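Two-arm build: progress since December

The two-arm build at the Cakbridge workshop has moved on a fair bit since the last newsletter, so this is a summary for anyone who hasn't been in.

Both arms are now fixed to the base and wired back to the one controller. The left arm went together without much trouble. The right arm had to come apart twice. The first time a joint had been assembled the wrong way round, and the second time a screw in the bracket had worked loose and was rubbing on the cable. Every bracket screw has now been done again with thread lock. If you are building from the Bravemard drawings, note that the hole spacing on sheet 9 is wrong and the corrected sheet is in the blue folder by the lathe.

Cable lengths took longer than expected. The first set was too short and pulled at the connectors when an arm reached forward. The new ones leave a loose curve at each bracket, and the arms can go through their full reach without anything going tight. We may still add a clip lower down.

The grippers open and close reliably on anything with a flat side. Soft things are harder. Straps and cloth tend to bunch up in front of the fingers, and the grip setting that works for a solid block is too strong for a thin plastic case. In the last long run the arms made 984 attempts at picking up an item, and 105 of those were dropped or missed. Most of the misses were on fabric. The log is on the shared drive under Brustia, the name we have been using for the whole project.

Spending stands just under the 3,000 agreed at the start. The motors were most of it. The metal stock came from Ó Riain at trade price, and there is enough left over for one spare bracket.

Next jobs are a softer pad for the gripper fingers, a proper stop button within reach of the door side, and a tidy-up of the controller box – at present the lid won't close. Anyone who can print in flexible filament, please leave a note on the board. Please also leave the arms powered off at the wall when you finish.

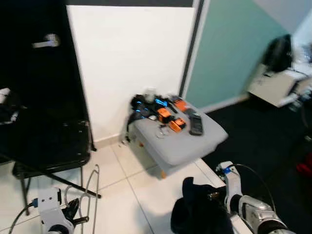

Both arms facing the grey ottoman, with the small kit spread over the back half of it.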